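House rules for recording at the kitchen table

Our little group has been recording everyday two-handed chores for robot training for a while now, and June was the month I finally wrote down our rules. We had them in our heads, sure, but Ademir's version and my version didn't match, and poor Kelly was stuck checking clips against both!

So the list got printed, and it's taped up by my door. I'm putting the bits people keep asking me about in here too.

The big one is hands. Both of them stay in view for the whole task, even when one is only holding something. With paper that matters a ton, because the holding hand does half the work (try splitting a stack of bills with one hand and you'll see). I did the board game set myself, and I'd sort the play money by value again in a heartbeat. The blue 10000s are easy to tell from the purple 500s, so Kelly can follow what went where without writing to me.

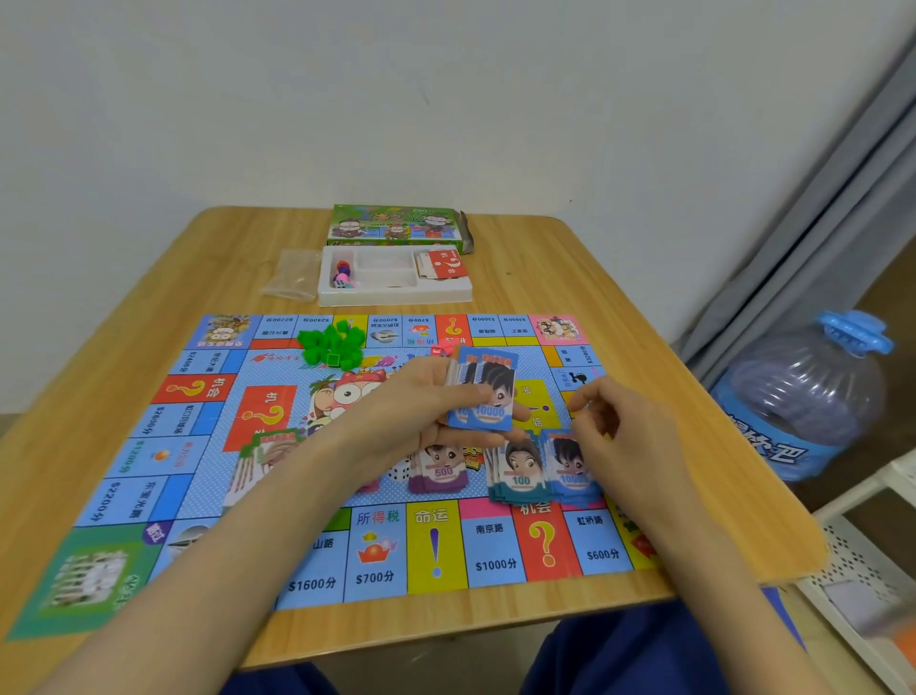 What goes on the sheet

Every session gets a number, and mine for the money sorting was 2506. Next to it goes the name of the task in plain words. "Put game money in piles" is great. "Manipulation of thin items" is not, sorry Ademir, I love you.

Then the do-overs. If you drop something, pick it up and carry on, and leave it in. We used to restart every time, and Marjan talked us out of it. She wants the fumbles! You get 2 restarts per task, and those are for phone calls and doorbells.

Breaks are every 4 tasks. I skipped one last month and my neck let me know about it for days.

Oh, and no mail, no pill bottles, no family photos on the table. Read that one twice, please. Rosângela is still working on the wording for kids' drawings, so for now just put them in another room and I'll update the list when she's done.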